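Automation of Void Fill and Wrapping at a Packing Site in Plesorstead: Effects on the Work of Packing Staff

Student project report, Work Systems module
Authors: Aurel Sârbu, Ettore D'Amico
Submitted Sun 27 October

1. Background

De Luca is a mail-order firm for glassware and small ceramics. Its packing site in Plesorstead handles all orders for the region, and its office is in Harnevdale. Until April, every parcel on the site was wrapped by hand in kraft paper. In April the firm started up a wrapping cell, known on site as Skalon, which feeds paper from a roll, cuts it to length, folds it round the item and passes the wrapped item to a boxing belt.

The project looked at what the change meant for the people who pack. It did not set out to judge whether the cell was a good purchase. The firm gave us access to shift plans and fault records, and let us talk to staff during paid hours. We agreed not to quote anyone by name.

2. Method

We visited the site on both shifts and watched the work at the cell and at the hand tables. Staff were interviewed one at a time in the break room. The questions covered tasks before and after April, training, pace of work, strain, and who decides what when the cell stops. We also read the fault log, which held 457 entries for the period we were given. Entries were sorted by cause as written by the operator. Where the cause was left blank, the entry was put under "unknown", and we did not try to guess.

Sales figures and pay were outside the agreement.

3. The cell

Skalon takes items that fit a set range of sizes. An operator places the item on the infeed, picks a wrap programme on the screen and releases it. The cell can wrap up to 3338 items in a day when the mix is simple. Mixed orders run slower, as the programme has to be changed between items.

Two operators are assigned per shift. One loads and one clears the outfeed and changes rolls. They swap at each break. Under the old plan a packer stayed at one table for the whole shift and carried each order from shelf to finished box.

Most entries in the fault log concern the paper. The main causes given are torn edges, paper lifting at the fold, and splices that jam in the cutter. A smaller group concerns the sensor at the infeed, which misreads clear glass. Operators are allowed to clear jams with the guard open and the drive locked. Any other fault goes to the technician, who covers the whole building, and the waiting time is not logged. Several operators named this wait as the worst part of the job. They are expected to stay near the cell but have nothing to do there.

4. Work that stayed manual

Large or uneven items cannot go through the cell. Neither can orders that need a cover sheet wider than the roll. These are made up at the hand tables, where sheets are laid side by side, joined with tape and pressed flat before the item is set down.

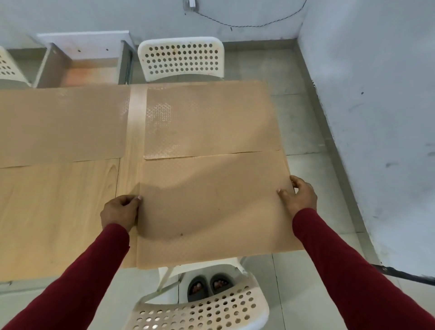 The share of such orders is higher than the firm had planned for. The original plan was to keep one hand table, and at the time of our visits there were 2. The work at them has also become harder on average, because the simple items have gone to the cell and the awkward ones remain. A packer who used to mix easy and difficult wraps through the day now does only the difficult ones. The hourly target for the tables was set before April and has not been changed — this came up in almost every interview.

Staff at the tables did report some gains. The area is quieter, paper is easier to come by, and they have more say over the order in which jobs are done.

5. Skills and training

Operators had one day of training from the supplier. It covered loading, roll change and the screen. Reading the fault codes was left to a printed sheet. New packers now start at the cell and may not learn hand wrapping at all in their first months. Older staff saw this as a risk when the cell is down and all orders return to the tables.

6. Proposals

The hourly target for the hand tables should be set again using the present mix of items. Waiting time for the technician should be entered in the fault log. Operators and table packers should rotate weekly, so that both groups keep both skills. The firm has accepted the second proposal and is looking at the third. No answer had been given on the first when this report was handed in.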